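MEDIA RELEASE – for immediate use
10/30/23

Celtlow opens second furniture reuse shop, 786 pieces already rehomed

Celtlow has opened the doors of its second furniture reuse shop, in the old Dirnance paint store. Bigger floor, longer hours, free parking out back.

The first shop has rehomed 786 pieces of household furniture, most of it donated by people moving or downsizing. Tables go fastest. Wardrobes, not so much.

"We ran out of room in August and started turning good stuff away," said Celtlow manager Unnur Hafþórsson. "Hated doing that. Now we've got the space and we want your chairs, your bookshelfs, your nan's sideboard."

Prices start at $7 and most pieces are under $80. Concession card holders get a further discount at the counter.

Repair classes start next month, run by local furniture maker Surachet Hemmin. Sanding, regluing, oiling, fixing wobbly legs. Cost is $45 a session, tools included. Bookings essential – places are limited.
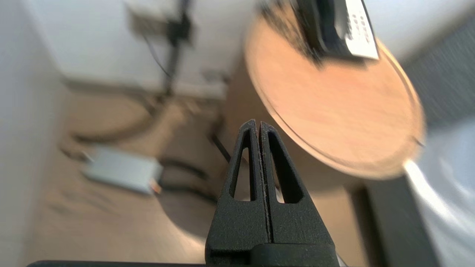 Round wooden tabletop. Photo: Celtlow

Donations can be dropped off during shop hours. Items must be clean and in usable condtion. No mattresses, no cots, no electrical. Pick-up can be arranged for larger pieces, call first.

Delivery is through Pongsiri Removals, paid direct to the driver.

Media enquiries: Unnur Hafþórsson, Celtlow

ENDS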